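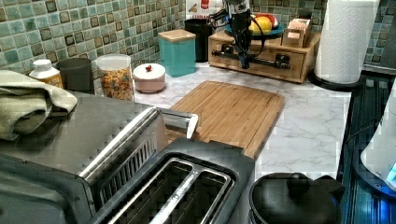
# The Case for the Shared Office Kitchen

Employers spend a good deal of effort deciding where people should sit and very little deciding where they should eat. Floor plans are argued over for months. The kitchen is placed wherever the plumbing happens to be, fitted out from a catalog, and left to run itself. This essay argues that the room deserves better treatment, and that an organization's lunch hour is a proper concern of its management.

The view is not a fashionable one. Over the past several years, many mid-sized employers have reduced or removed common eating space. The reasons given are familiar: rent is high, staff are in the building fewer days a week, and delivery services bring food to the desk. Skivley, where I worked for 13 years in facilities planning, took out two of its four kitchens and replaced them with meeting rooms. Both rooms were fully booked within a month, and the change was recorded as a success.

What the booking system could not record was the loss of unplanned conversation. Before the change, staff from purchasing and staff from field support ate at the same long table. They did not set out to discuss work, and on most days they did not. When a delivery went wrong, however, the person who needed help already knew whom to call and was comfortable calling. After the change, the same problem produced a ticket. Tickets have their uses, but they are slow, and they are read by people who have never met the person writing them.

It will be said that companies should not rely on chance meetings to do the work of good procedure. I accept the point as far as it goes. No procedure I have seen covers everything, and the gaps are filled by people who know one another. A firm with 200 employees can keep most of those ties alive with little effort. At 1,000 employees it cannot, and must decide whether to provide for them.

## What it costs

The usual objection is cost, and it should be met directly. At Skivley, each kitchen took up a little more floor space than the meeting room that replaced it. Supplies were a minor expense. Cleaning was the largest item after rent, and cleaning was needed in the meeting rooms as well, where people had begun to eat.
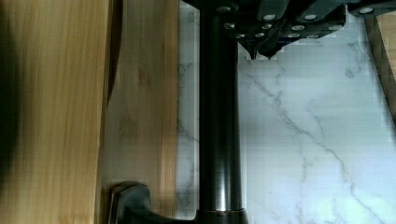

Nazanin Jafarzadeh argued in her reply to an earlier draft of this essay that I had counted the wrong expense. In her view the true cost of a common kitchen is the time of the junior employees who end up looking after it, and she noted that this time is seldom shared equally. At Ansari, she wrote, the same three women emptied the dishwasher for years, and their managers praised the "team spirit" of the office without asking who supplied it.

Her criticism is fair, and I have changed my position in response. A shared kitchen that depends on good will is a transfer of labor from those who notice a mess to those who do not. The remedy is to name the work, assign it, and pay for it. Where an employer is unwilling to do so, I would now say that the kitchen should wait until it is.

## What good practice looks like

Anham offers a useful model. It sets a common lunch period of 45 minutes during which no internal meetings may be scheduled. Attendance in the kitchen is not required and is not tracked. Paid staff handle the dishes and restock the shelves, and senior managers eat in the same room as everyone else when they are in the building.

The last of these matters more than its cost would suggest. Employees watch what leaders do with their time. Where directors eat at their desks, a full break comes to look like a lack of drive, whatever the handbook says - and new hires learn this in their first week.
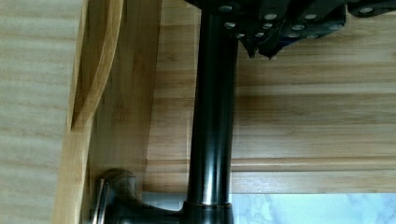
One reader at Sevus objected that a protected lunch hour suits office staff and no one else. Warehouse crews there work staggered shifts, the reader wrote, and a single quiet period would mean either an empty loading dock or a benefit that half the workforce never receives.

I do not have a complete answer. Two shorter periods may serve such a workplace better than one long one, provided that the groups change from time to time so that crews and office staff sometimes overlap. A gap of 15 minutes between shifts, paid and spent in the same room, would be a modest start. It would also test whether an employer means the policy for everyone on its payroll.

Organizations now reviewing their leases should put the question of eating space on the agenda early, before the floor plan is fixed. They should ask employees at every level how they use the present kitchen and who keeps it in order. The answers should be published to staff along with the plan.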